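Why Do Our Kitchens Smell? A Term Project on Household Worm Farms
Environmental Science 2, Semester 2 report
Ánh Mai
October 23, 2023

Background

My nan has kept a worm farm behind the shed since before I was born, and I never thought much about it until our class did the unit on landfill and methane. Food scraps buried without air break down very differently from scraps in a healthy compost, and I wanted to see how much of an ordinary household's kitchen waste worms could really get through. It turned into my favourite assignment of the year!

What I set out to do

I ran 4 worm farms in our backyard in Pletwood for 19 weeks, starting in June. Two were made from stacked foam boxes from the greengrocer and two were old bathtubs on bricks. Each pair had one bin bedded with shredded newspaper and one bedded with coconut coir. Everything else stayed the same: same shady fence line, same damp hessian on top, same feeding day.

Feeding

The scraps came from our place and from the Lương family next door, who eat far more vegetables than we do and were very generous with their peelings. I weighed every bucket on the kitchen scales before splitting it evenly. Onion, citrus and meat stayed out. By the end the bins had taken 194 kilograms between them, and my arms could feel every bit of it.

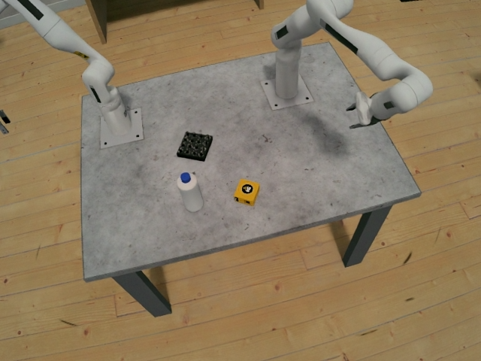
June was cold and the worms were slow. For the first few weeks I was sure I was overfeeding, so I halved the amount and chopped everything smaller. That helped a lot – pumpkin skin that had been sitting there in big curls was gone by the next feed. Once the nights warmed up I went back to full buckets.

Results

The bathtubs won easily. They held their moisture better and I only had to water them on really windy days, while the foam boxes dried out around the edges. Coir bedding stayed fluffy for longer, but the newspaper bins had more young worms near the surface when I checked. I didn't expect that and would love to know why. My best guess is that the layers of paper gave them more places to shelter.

The smell question was the fun one. Only one bin ever went sour, a foam box with newspaper, after I put in too much cooked rice. Crushed eggshell and a good fluff with the hand fork fixed it within the week.

Problems

Ants got into both foam boxes in September. Standing the legs of the stand in dishes of water stopped them. I also missed two weighings when the scales had a flat battery, so those buckets are left out of the total.

Next time

I'd like to test the castings on tomato seedlings, and I want to measure bin temperature properly instead of sticking my hand in. Nan has already asked for one of the bathtubs.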